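Moving the retry logic out of the planner

I spent most of May on a change that looks tiny in the diff and took three attempts to get right. This post is mostly so I remember why I did it the way I did.

The setup is bin picking with mixed parts. We have a grasp detector called Fevetti, a motion planner called Qaisi, and a thin layer of my own code in between that decides what to try next. Takeshi Amano wrote the detector. I inherited the planner when Osamu Miyazaki moved on to the Skeremard line, and he still answers my messages about it, which is kind of him.

Up to last month, retries lived inside the planner. If it couldn't find a path to the best grasp, it took the next one on the list, and so on until the list ran out. That was fine when the bin was full of the same part. With mixed objects it went wrong in a dull and predictable way. The detector would return 56 candidates, nearly all of them on the same two objects, and the planner would grind through every one before telling anybody it was stuck. 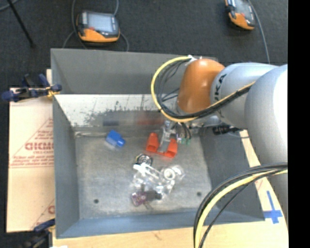 5 min read

The cell is an orange and silver KUKA arm over a metal bin, and the walls matter more than you'd think. They slope outward, so the bin is wider at the top than at the floor, but our collision model had them vertical. Somebody had measured the floor and pulled the box straight up. I found that on a Tuesday while looking for something else entirely. With vertical walls the planner was throwing away approaches near the sides that were perfectly safe, and then spending its time on worse ones in the middle.

So the first fix was a better mesh. It took an afternoon, and the share of candidates rejected for wall collisions dropped from 73 per cent to 29. I was pleased with that and nearly stopped there.

The second problem was the cables. Our arm has its cabling on the outside, in a wide loop near the gripper, and the planner knows nothing about it. It's quite happy to rotate the wrist to an angle that drags the loop across the back wall. Osamu's answer had been a hard limit on the last joint, set so tight that a lot of grasps could only be reached one way round. I replaced the limit with a cost. The further the wrist turns from its neutral angle, the more expensive the path gets, and past a certain point it's refused outright. It isn't a cable model. I did try a proper one, a chain of capsules hung off the last link, and it was slow and wrong in ways I couldn't explain, so I took it out again.

Then the retries. The new version works like this. The planner gets one grasp and a time budget and returns either a path or a reason. The reasons are an enum with three values: blocked by the bin, blocked by an object, or out of time. My layer keeps the list and uses the reason to decide what to drop. If a grasp is blocked by the bin, every other grasp on that object with a similar approach direction goes as well. If it's blocked by another object, we try that object first. If it ran out of time, it goes to the back of the queue and gets a second go with a longer budget.

That last rule was the one I got wrong twice. My first version put timed-out grasps back at the front, and with an awkward part it would sit there trying the same thing until the watchdog killed it. My second version kept a count for each grasp, but the detector runs again after every pick and hands out fresh IDs, so the count was always zero. I now key it on position, rounded to the nearest centimetre. It's a bit crude — two small parts lying close together can end up sharing a count — but I haven't seen that cause trouble yet.

Clear plastic is still bad. The depth data over anything shiny or see-through is full of holes, and Fevetti either ignores the thing or puts a very confident grasp in the air just above it. Takeshi wants to fill the holes using the colour image. I'd like the detector to report a lower score when the depth underneath is mostly missing, so my layer can leave those until last. We'll probably end up doing both.

Logging is the other half of this and I haven't finished it. Every decision in the layer now writes one line with the grasp, the reason and the time taken, and there's a small viewer called Illia that plays them back over the point cloud. It crashes if you scrub backwards. I'll fix that next, then merge the branch, then ask Osamu whether the old joint limit was there for some other reason I haven't thought of.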